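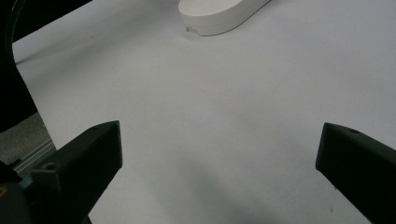 Zulkifli Hartono wrote:

> The index rebuild on the Mellport mirror still stops at message 134 of the
> April archive. I have raised the memory limit and it makes no difference.
> Is the mbox file damaged, or is Kolline reading it wrongly?

The file is fine. Message 134 has a body line that starts with "From " and was never escaped. Kolline takes it as the start of a new message, finds no headers after it, and gives up. The older indexer, Ikonen, skipped such lines without logging them, so the same archive used to build.

To check, run the splitter in dry mode and compare the count with the number of Message-ID headers. If the first figure is higher, you have at least one bare "From " line.

Two ways round it:

Set strict_from = 2 in the site file. The parser then wants a valid date at the end of the separator line. Level 1 only looks for an address, and the line in your archive happens to contain one.

Or run the archive through Closier first, which writes the escapes back in. It is slow on anything over 2,000 messages and it changes the file, so keep a copy. Checksums held on the other mirrors will no longer match.

I would use the first. Remove the lock file and the partial index before you start again, otherwise it resumes from the bad offset.

> Also, threads seem to be cut short after 5 replies.

Separate problem. That is thread_depth in the page template and has no effect on the index. Set it to 0 for no limit and regenerate the pages.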